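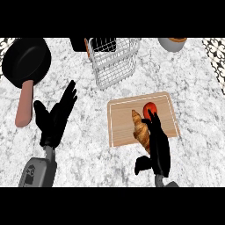

Marble, white and gray, dark veins. The look everybody asks for.

Nadine Kassab @nadinekassab
I spent Thursday getting quotes for a kitchen counter and I have some doubts about the whole business. Thread.

2/ First showroom, Lurka. The salesman told me real marble is "basically maintenance free." I asked what happens with lemon juice. He said you wipe it up. I asked what happens if you don't. He went to get a brochure.

3/ The brochure calls the etching "patina." My grandmother had a word for it too, and it was "stain."

4/ Then the sealer. Burno wants $224 to seal a counter you have already paid for, and they want to come back and do it again in 24 months. Why 24? The guy on the phone said that's what the system says.

5/ I put drops of water on an unsealed sample and on a sealed one and left them overnight. By breakfast I could not tell you which was which. Two scraps of stone, so make of that what you like. I'd still want to see Burno's test. 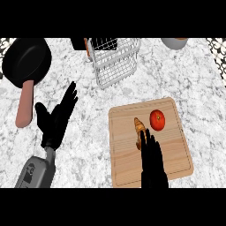
Busy pattern, pink-handled pan. Good luck spotting a crumb on that.

6/ Which brings me to the "hides everything" pitch. Sure, a mottled stone hides crumbs. I would like to know where my crumbs are.

7/ Ó Riain quoted me $600 extra for an edge profile called Flurneo. I ran my thumb along it and along the standard one. It's a rounded corner. They're both rounded corners.

8/ People keep telling me it pays for itself when you sell the house. Pays who? I have asked for one actual number and so far I've gotten a shrug and a link to a blog run by a countertop store.

9/ Keeping the laminate for now. It's 43 years old and I've put hot pans on it the entire time I've lived here. There's one burn mark, by the stove. If anybody has had marble for ten years and cooks every day, tell me what it looks like now.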